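Brick sorting station: rules for operators
Frequently asked questions

Who do these rules apply to?
Everyone who runs the two-arm station at Sulonach, including visitors from Brivska. You need a sign-off from Moynihan before your first session.

What goes in which compartment?
Green on the left, yellow in the middle, red on the right. A brick in the wrong compartment is a fault, even if you move it afterwards.

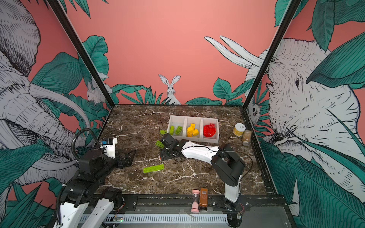

Both arms at the station, with the three-compartment tray.

Can both arms work over the tray together?
No. One arm places while the other waits or picks from the table. The limit for a single run is 40 bricks.

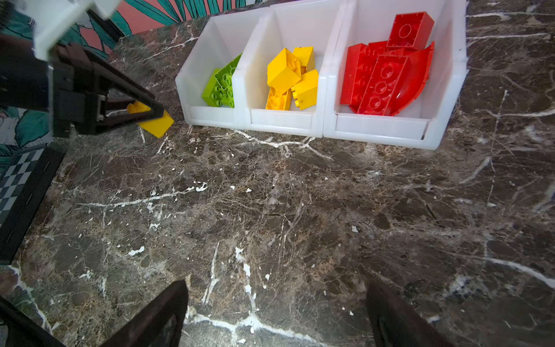 Marwa Fawzy

What if a brick is dropped?
Leave it where it lands if an arm can reach it. If not, press stop, wait for both arms to park, then pick it up by hand. Write the drop in the log under code 2305.

Do bricks have to start the right way up?
No. Studs up, studs down and on their sides are all allowed. Spread them out before you start and don't line them up by colour.
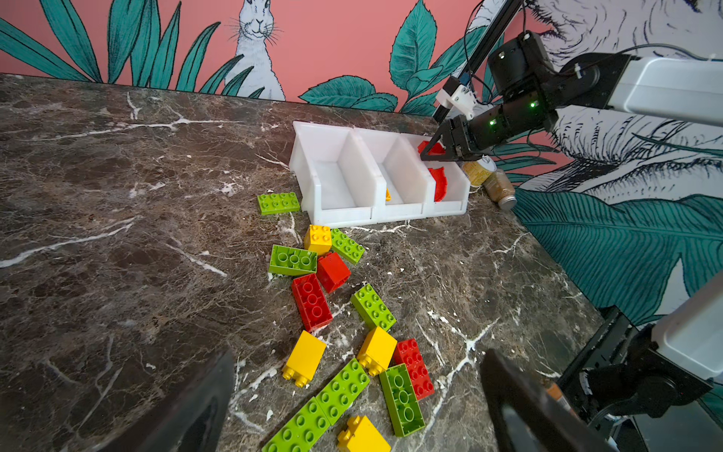

Bricks spread on the table, with one red brick held over the right compartment.

How should a brick be gripped?
By two opposite sides, with the studs left clear. Close slowly. The Grustell profile sets the closing force at 18 and operators may not change it.

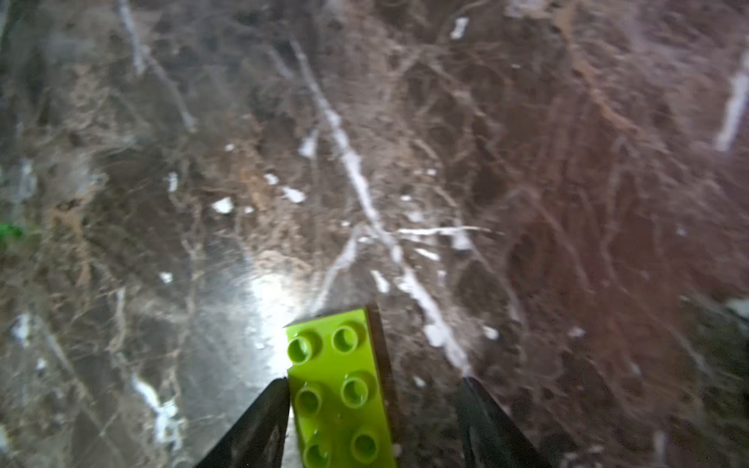 If the brick tilts as the fingers close, open them, back off and try again. After 2 failed tries go on to another brick and note it in the log.

When is the log due?
By the end of your session. Logs from before August are kept in the old folder and don't need to be redone.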